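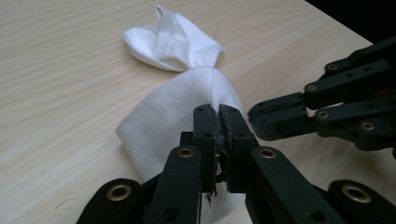
White sock, plain. Pale wooden tabletop.

Skjelbred Everyday Crew Sock – White
Product code 1032
Sold by the pair or in the carton of 48 pairs

Plain white crew sock for work boots, runners, school shoes, the lot. No logo, no stripe, no coloured toe. We've stocked these since we opened the Sanmont shop and they are still the ones that go out the door fastest. Cotton rich, bit of stretch, ribbed cuff that stays up without leaving a ring round your leg.

Back in stock 28 November 2019, all sizes except small. Small due March.

Details

Fibre: 78% cotton, 20% polyamide, 2% elastane
Colour: white only (grey and navy are the Fluner, see further down)
Height: crew, sits mid calf on most people
Weight: medium
Heel: turned heel, reinforced
Toe: flat seam
Packaging: paper band, no plastic hook

Sizes

Small – AU mens 3 to 5, womens 5 to 7
Medium – mens 6 to 10, womens 8 to 11
Large – mens 11 to 14

Between sizes? Go down. They give a little after the first few wears. If you've got a wide foot or you wear orthotics go up instead. Kids sizes not made in this one, sorry, we do get asked.

Washing

Warm wash, inside out if they've been in boots. Tumble dry low or line dry. No fabric softener – it wrecks the stretch and makes them slippery inside a shoe. Bleach is OK on the cotton but hard on the elastane so go easy, the cuff will go baggy if you do it every week. Napisan or similar is the better bet for red dirt. Will shrink a bit in the length first wash, allowed for in the sizing above.

Don't iron. Someone rang to ask.

What changed from the old one

Older customers will know this sock as the Zollach. Same mill, same knit, new name on the band. The only real differance is the toe seam, which used to be a raised one and rubbed in tight shoes. Now linked flat. If you've still got Zollach pairs in the drawer they'll match fine for colour, but the cuff on the new one is a finger width taller so you may notice if you mix them up.

Carton buyers

Cartons are one size only, 48 pairs, no mixing. Mixed orders come out of loose stock and are charged at the loose price. Local schools and footy clubs on account, ring first and we'll put it aside. Hotels and aged care – ask about name labels, we can sew in at the cuff. Allow two weeks, longer before the start of term. Labels can't be returned once sewn.

Big orders of 2000 pairs or more are shipped straight from the mill on a pallet. You'll need a forklift or a tailgate truck at your end. Pallet maximum is 3000 pairs. Lead time on these is quoted when you order, not before, because the boats do what they like.

Birger Nygård looks after trade accounts. Nokuthula Dlamini does everything retail incl. exchanges and lay-by.

Delivery

Posted next working day if ordered before noon. One or two pairs go in a letter satchel, anything bigger is a parcel. Tracking on parcels only. Rural addresses add a few days. Pickup from the Sanmont shop is free, round the back, blue door, press the bell and give it a minute.

Returns

Unworn, band still on, 30 days. We can't take back socks that have been worn, not even once round the house. Faulty is different – hole at the seam, odd lengths, whatever – send a photo and we'll send another pair, no need to post the bad ones back.

Questions we get

Are they all cotton?
No. All cotton sags by lunch. If you react to synthetics have a look at the Fluner in undyed, that's 95% cotton and a looser cuff.

Good for diabetics?
Not a medical sock. The Fluner has the softer top but check with your podiatrist first.

Will they stay white?
For a fair while. Wash with whites. The soles go grey before the rest if you walk round in them without shoes, same as any white sock.

Left and right foot?
No, either foot. Makes pairing up easier.

Can I buy one sock?
Yes, call the shop. We keep singles from opened pairs, half price. Handy for amputees and for anyone with a dryer that eats them.

Winter weight?
Not in this style. Thick version was dropped, didnt sell enough.

You may also want

Fluner Soft Top – grey, navy, undyed
Skjelbred Ankle – white, same knit, short cuff
Skjelbred Work Boot Sock – charcoal, cushioned foot
Mesh wash bag, zip, holds a week of socks

Prices include GST. Carton price shows once you're logged in to your trade account. Forgotten login, ask Birger.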